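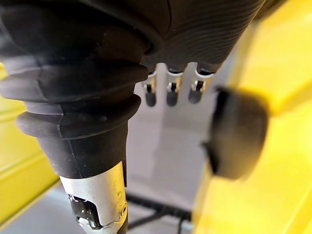

The Yellow Shelf

My uncle left me a shop in Rastcombe and a yellow shelf, and I only wanted the shelf. I know how that sounds! But I'd loved that thing since I was six (it was the yellow of a school bus, and he let me sit on the bottom step of it and eat crackers), and the shop came with a boiler, a lease and a man called Diarmuid Ó Briain.

Diarmuid had been sorting parts for my uncle since before I was born. On my first morning he handed me a mug and a rag and told me we had an order going to Vavgate by four o'clock.

"What's in it?" I asked.

"Shells," he said. "Black ones. Noso want them by tonight or they'll go elsewhere."

I owed the landlord 3000 by the end of January, so Noso could have whatever they liked. I started at the small end of the shelf. Gray discs, black squares, thin metal rods that rolled if you breathed near them. I lined the discs up in two rows and felt ridiculously proud, and Diarmuid came over, looked at them for a long moment and moved one of them a hair to the left.

"He liked them loose," he said. "So you can get a thumb under." 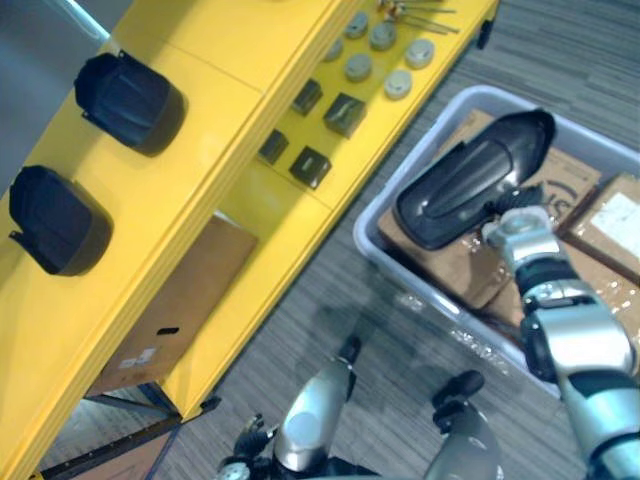 "What goes on the wide part, up top?" I asked.

"The shells, until they're packed," said Diarmuid.

He went off to telephone Lūse, who drove the van, and I could hear him being charming through the wall, which I hadn't known he could do. I picked up a shell. It was lighter than I expected and curved like the heel of a fancy shoe, and I stood there holding it against my own foot like an idiot until he came back.

"She'll be ninety minutes," he said. "Your uncle did that too, you know. With the foot."

I had to go and look at the boiler for a bit after that.

When I came out he'd set the white bin on the carpet and put a piece of cardboard in the bottom, so I got down on my knees and we did the shells together, side by side, without talking much.
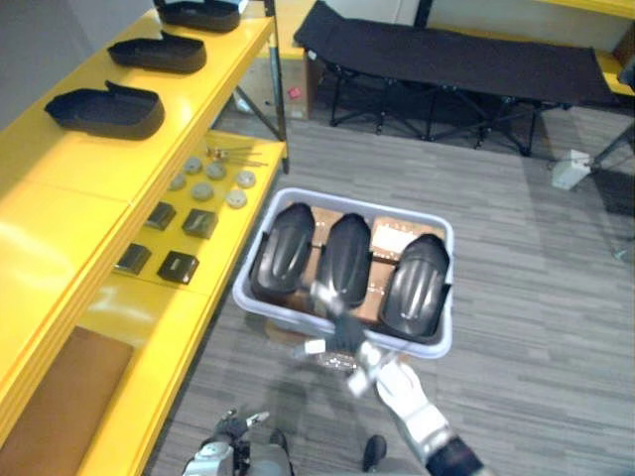
Three in the bin, and three black trays up on the shelf.

Lūse was early. She leaned on the horn, and Diarmuid said a word I hadn't heard since my uncle's funeral, and I said tell her to wait, I'm not done.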